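Kitchen Robot House Rules, Part 2

Okay, so a bunch of you asked how I keep from breaking everything when the arm is on dish duty. I wrote some rules and taped them inside the cabinet door!

Grip pressure first. I start low, at setting 2 on the Vinditz controller, and only go up to 6 for the heavy stuff (my old Thiele stockpot, mostly). Soft pads only for ceramic, no bare metal fingers. And keep everybody's hands out of the sink while it's moving, kids and guests included.
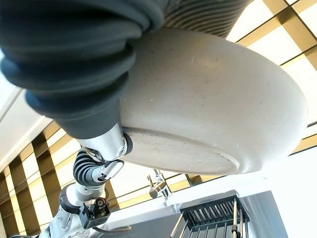
Soft ribbed pad against a speckled cream bowl, with the sink and dish rack close by.

Speed is the other big one. I cap mine at 20 percent near the counter, and yes, it's slow, go fold some towels. Wipe the pads down every night with plain dish soap. I check the ribs for little splits too, and I swapped a set back in February that had gotten sticky.

Stop button goes where you can slap it with a wet elbow. Mine's 18 inches from the stove, left side.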